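Old tower, cooler is off, what to keep and what to replace?

solsolheim
24 Jan 2024

Hello all. I got an old office tower from my cousin and I want to make it a simple machine for letters and photos.
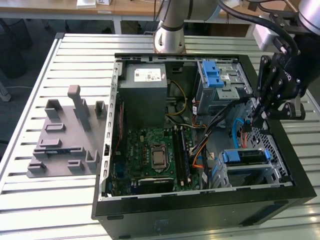 I took the cooler off the processor already, and now I have a few questions. The old thermal paste was like dry clay. Can I clean it with the 33 ml bottle of alcohol from the pharmacy, or must it be the special cleaner? Also I wonder about the power supply. It is the original one and I don't know how many hours it has run.
Solveig

plomier
Pharmacy alcohol is fine if it is the strong kind, read the label. Use a coffee filter, not kitchen paper. I would replace the power supply before anything else. Old ones can take the motherboard with them when they die.

marit_s
I don't agree with plomier. I have used original office supplies for many years and they are often better than the cheap new ones. Test it first. If the voltages are good, keep it and spend the money on an SSD – this is the change you will feel every day.

plomier
Testing without load tells you very little, Marit. But yes to the SSD.

bakke5
Do you still need the optical drive? If not, take it out and use its SATA cable for the SSD. Those blue latches get brittle with age, so press slowly. I broke one in August and had to hold the drive with tape.

solsolheim
Thank you for the quick answers. I want to keep the optical drive, I have 100 discs with family photos to copy. So I need one more cable, I think. Is the RAM worth changing?

marit_s
See first how much you have. For letters and photos you don't need a lot. Pull out the sticks, clean the contacts, push them back until both ends click.

elamport
Sorry but I must say it: don't spend 2000 kroner on such a machine. A used laptop costs less and takes less power.

marit_s
She did not ask for a laptop :)

solsolheim
It will be an SSD and new paste, and the power supply stays for now. Plomier, which paste do you use? The shop here has only two kinds.

plomier
Take the cheaper one. A small dot in the middle is enough.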